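Two-Arm Bag Handling at a Packing Station: Effects on Operator Work

Neema Muli and Lensa Hailu
Student project report, June

14 shares | 2 comments

1. Background

The Correa packing site in Drirnberg fills returned-goods orders by hand. Thin plastic bags have to be opened and shaken out before they can be filled, and operators rated this the most tiring part of the shift. Our project studied what changes for them when the bag step is given to a two-arm cell. The cell has a gripper on each arm, with a camera mounted over each gripper. Both arms share one rail at the front of the table, and the bag is placed between them.

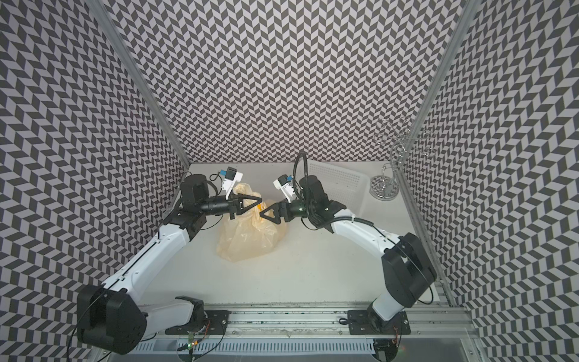 2. Method

We interviewed 10 operators and logged 314 bag cycles over five shifts. Each cycle was marked as completed, completed with help, or stopped. Help meant that an operator pressed pause and moved the bag by hand. Of the logged cycles, 36 were stopped.

3. Results

Most stops came at the first grasp. A crumpled bag has no fixed shape, and the film is translucent, so its edges are hard to find in the camera view. The start position was therefore kept the same for all shifts: bag centered, basket toward the back of the table.
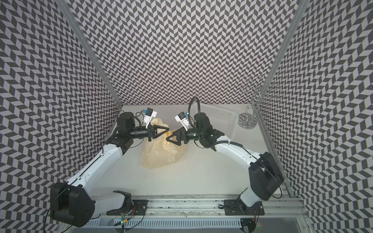 Figure 2. Grippers facing each other over the yellow bag.

Operators reported less wrist strain and more waiting. Two said that watching the cell was harder than bagging, as they could not tell when they would be needed. Pay grades were not changed during the trial, but the job sheet was. Clearing stops is now listed as a task, with about 5 minutes of training. The operators asked for more.

4. Open points

The log does not separate short pauses from long ones. Night shift was not covered.

2 comments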